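The Long Afterlife of the Beige Box

Old desktop computers are supposed to leave the house quietly, in the boot of a car, on the way to the tip. Most of them get as far as the cupboard under the stairs.

Yetunde Anozie has emptied a good many of those cupboards. Her repair shop in Sukthorpe takes in towers that their owners can't bear to throw away and can't remember the password for. Some come with a carrier bag of cables. One came with a birthday card taped to the lid, addressed to the computer.

"People apologise when they put it on the counter," she says. "They say it's only got the photos on. Only! That's fifteen years of somebody's life and a dog."

Open the side and you find out what sort of machine it has been. The modern ones, Anozie says with some contempt, are built to be looked at, with glass panels and lights that change colour when you sneeze. An older office tower was built by someone who assumed the lid would never come off again. There are red, orange and yellow power wires slung across the board, a bright blue SATA cable looping down towards the drive, and thick black cables held by one small white tie that is doing its best.

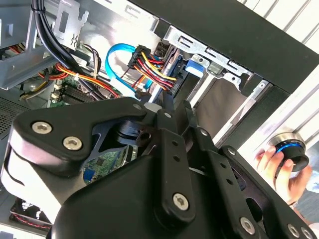 What the wires are for

I had come with a tower of my own, and with the confidence of a man who once changed a plug. Musa Nwosu, who works the bench in the mornings, handed me a screwdriver and went to make tea, which I took as a compliment until I saw that he had unplugged everything first.

The drive is what most customers want saved. It sits in its metal cage with a data cable and a power lead, and both have to come off before it will budge. Nwosu's advice is to pull the plug and never the wire, and to stop pulling if you hear yourself swearing. I stopped twice.

Memory is easier. Two latches, a click, and out it comes, looking far too small to have caused so much waiting. Nwosu puts back whatever is sound, cleans the fan and sends the machine home with a fresh operating system. He charges £50 for this, and reckons half his customers spend the first evening playing patience.

Then there is the dust. Every tower has it, and it's never grey in the way you expect. Mine was faintly ginger. We haven't had a cat since 2009.
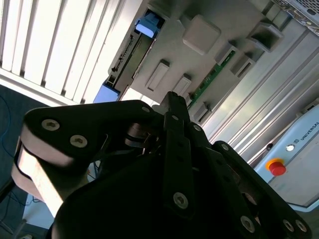 Photographs: Khairul Lau

Olga Calado, who keeps the books, would like fewer towers on the shelves. Last year the shop took in 710 of them, and a fair number were never collected. She rings the owners every June. They are always delighted to hear from her and always coming on Saturday week.

"I've got one gentleman who visits his," she says. "He doesn't want it back. He likes to know it's all right."

Mine took 4 hours, including the tea. The photographs were all there, along with a letter to the council about a hedge, in nine drafts, each ruder than the last. Nwosu copied the lot to a new drive and asked whether I wanted the old tower recycled.

It's back under the stairs, next to the hoover.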